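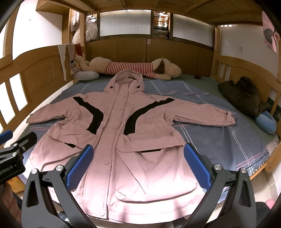 Folding clothes from hand-held demonstrations
Speaker notes, Valentin Joly, Niltby group

Slide 1
Good afternoon. Say name, say group. Thank Mevis for the invitation. I have 40 slides but I will show only the first part, the rest is for questions.

Slide 2
The question of this talk is simple. If we collect folding demonstrations in real homes, with grippers held in the hand, does the policy fold better in a home it has never seen? Wait a little before the next slide.

Slide 3
The jacket is our hardest class of garment. Please look at the hood and at the front placket. The placket gives the policy a line to follow, but here it is slanted, and the left pocket flap is wrinkled and folded. The two sleeves are open to the sides, so the first decision is which sleeve to take. In our data both orders are permitted. We did not correct the people who demonstrated.
Also mention the plaid sheet. The background has lines, the garment has lines. Our first segmentation model, Teler, did not like this.

Slide 4
Numbers, speak slowly. We have 1,005 demonstrations in the training set. Of these, 200 are jackets. The others are shirts, trousers and towels.

Slide 5
Result. In homes not seen in training, the policy completed 76 percent of the folds. When we train with the same quantity of data from our laboratory table only, it completed 40 percent. Show the bars, do not read the small labels.
A fold is complete when both sleeves are inside and the hem is brought up to the chest. This is the Okafor criterion, it is strict for hoods.

Slide 6
What fails. The second sleeve, most often. The gripper takes two layers when it should take one. We tried a lower approach angle in February and it helped for shirts but it did not help for jackets.
If somebody asks about force sensing: we have none in this version.

Slide 7
Next work is closing the snap buttons before the fold. Leave this slide on the screen during the questions.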